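About Grellel

Grellel is an adult evening school in Stondville. We teach practical subjects to people who work during the day, and we have done so for 16 years. Our main building is on Klinhom Street, two blocks from the bus station, and there is a smaller annex on Plallach Avenue where the sewing and upholstery classes meet.

The school started with bookkeeping. A few local shops wanted their staff to learn it and the nearest course was an hour's drive away. We ran one class in a rented room above a print shop. English for new arrivals was added the next year, and most of the other subjects came from people asking for them at the front desk.

We now enroll 340 students a term. Some take one short course and are done. Others stay with us for years and work through bookkeeping, payroll and small business tax in order.

What we teach

Bookkeeping and payroll
English, four levels
Basic math and high school equivalency preparation
Sewing, alterations and upholstery
Home electrical safety
Computer skills, beginner and intermediate

Courses run for ten weeks. Classes meet twice a week from 6:30 to 8:30 in the evening. The doors open at 5:45, and students are welcome to eat in the ground floor room before class. There is a microwave and a sink. Please do not take food upstairs.

Fees

A standard course costs $295, including printed materials. Upholstery students also pay for their own fabric. You can pay in full when you enroll or in three parts over the term. If you withdraw before the second week we return the whole fee. After that we can move your place to a later term but we do not give refunds.

Our teachers

Most of our teachers work in the field they teach. The bookkeeping teachers keep books for local businesses, and the alterations teacher runs a shop in town. English and math are taught by certified teachers, several of them retired from the Stondville schools. Classes are kept small enough that the teacher can look at each person's work every evening.

The library

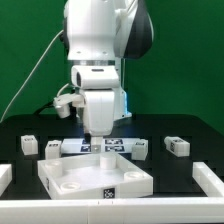

White robotic arm over a black tabletop.

Our library on the second floor holds 3000 books and is open to anyone enrolled in a course. Textbooks can be borrowed for the full term, everything else for three weeks. The quiet room next to it can be used until 9:00.

Enrolling

Enrollment for the fall term opens in August. Come to the front desk on Klinhom Street any weekday after 4:00 and bring a photo ID. English and math students take a short placement test, which can be done on the same visit. Street parking is free after 6:00.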